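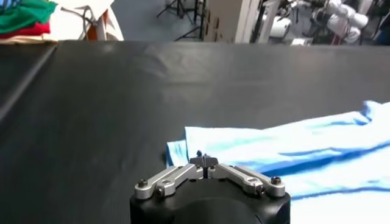
4. Setting up the Orkow height-adjustable desk

4.1 Before first use

1. Place the assembled desk on a firm, level floor. Leave a gap of 10 cm between the rear edge and the wall.
2. Turn each levelling foot by hand until the desk no longer rocks. Tighten the lock nuts with the spanner supplied.
3. Check that the mains lead reaches the socket when the desk is at its full height. Do not use an extension reel.
4. Connect the lead to the control box, then to the socket. The handset shows two dashes.

CAUTION: Keep children and pets clear of the desk while it is moving.

4.2 Resetting the legs

The legs must be reset after assembly and after any loss of power.

1. Press and hold the DOWN key until the desk reaches its lowest point.
2. Release the key, then press and hold it again for 10 seconds. The desk moves down slightly, rises and stops.
3. Release the key. The handset shows the current height in centimetres.

Note: If the handset shows E2, unplug the desk, wait 30 minutes and repeat the reset. If E2 returns, contact the Drundo service desk. 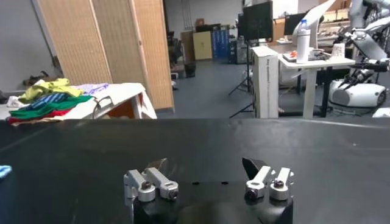 4.3 Storing a working height

1. Sit or stand in your normal working position with your elbows at your sides.
2. Use the UP and DOWN keys until the top is level with your forearms.
3. Press M, then a number key within five seconds. The handset beeps once.

To return to a stored height, hold the number key until the desk stops. Releasing the key early stops the desk at once.

4.4 Load and care

The greatest permitted load is 85 kg, spread evenly. Monitor arms should be clamped over the rear beam and not at a corner.

Wipe the top with a damp cloth and mild soap. Do not use bleach, solvent or scouring pads. Inspect the cables every March and replace any that are worn.

CAUTION: Do not open the control box. It contains no parts that can be repaired by the user. Opening it ends the guarantee.

Replacement handsets and lock nuts may be ordered from Drundo under the part numbers listed in section 7.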